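Oct 15, 2026

Finally went to the Zevura open day! Felista Khaemba had been bugging me to come since September, and I kept saying I'd rather see a real robot than a video game of one, and she kept saying I had no idea what I was talking about. She was right, which is annoying.

The place is on the second floor over a print shop, and it was packed. Nearly 200 people signed up and I think they all wanted the same coffee machine. We got put in group 2, so we had the Clustari demo first (that's the simulator) and the talk after.
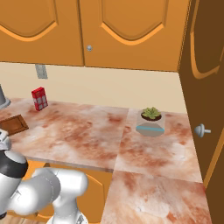 The practice kitchen in Clustari. I want those orange cabinets.

They build these kitchens on the computer and let the arm practice in them over and over. The guy at the desk said they have 2,927 layouts so far, and 2,594 of them have passed whatever check they do before the arm gets to use them. I asked what's wrong with the rest and he said mostly doors that open into walls, so just like my first apartment. I got weirdly attached to the little succulent on the counter and kept worrying about it every time he talked about reaching for things.

The talk was by a man named Czerwiński and I'll admit I lost him when the math came out. Felista took notes — pages of them — and explained it all again on the bus, very patiently, with a granola bar for the arm.

Home late, feet killing me. She wants to do the Cludomden one next and I already said yes. Need to ask if there's parking.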